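Lepik Two-Arm Sorting Kit, Plilanska Edition
Section 13: Small leather goods

The sales sheet says the kit handles wallets out of the box. Treat that as a starting point and run these steps before you sign off.

1. Fasten both arm bases to the front rail.
2. Place the three open bins ahead of the file organizer.
3. Load profile 774 and start with a rigid item.

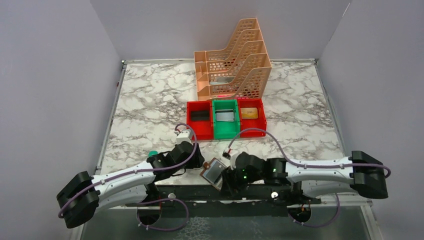
Fig. 13-1. Rigid item between the two grippers.

NOTE: A good result with a stiff item tells you little about a soft one.

4. Lay a card holder open on the table, inside facing up, between the gripper fingers.
5. Set grip force to 70. The factory value is 81, and we see no case for it on thin plastic sleeves.

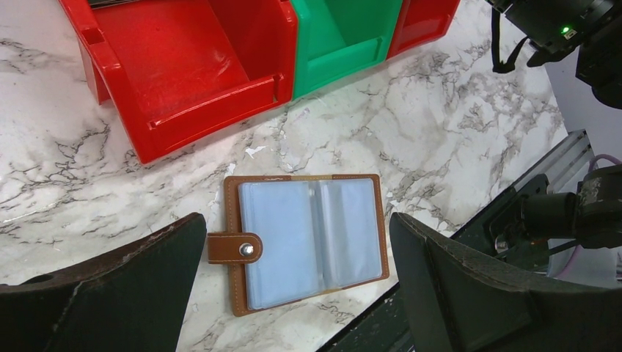
Ayana Demissie wrote in after the February update that the "auto-detect open item" setting made no difference to her failure rate, and that she now leaves it off. We suggest the same until Skemdale publishes test results.

6. Repeat with the holder closed. Check where the snap sits relative to the finger before you confirm the grip.

CAUTION: Do not let a finger close on a metal snap. The warranty excludes marked leather.

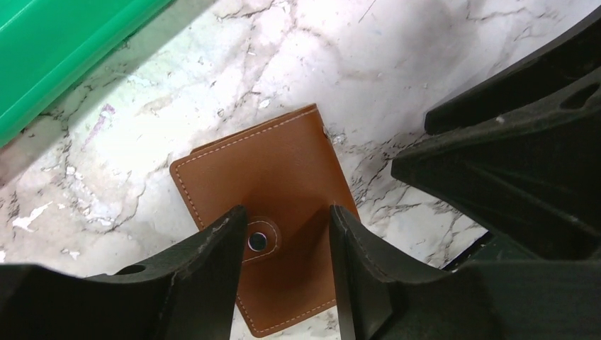 Fig. 13-2. Closed holder, snap close to the left finger.

7. Save the profile under a new name. Updates overwrite 774.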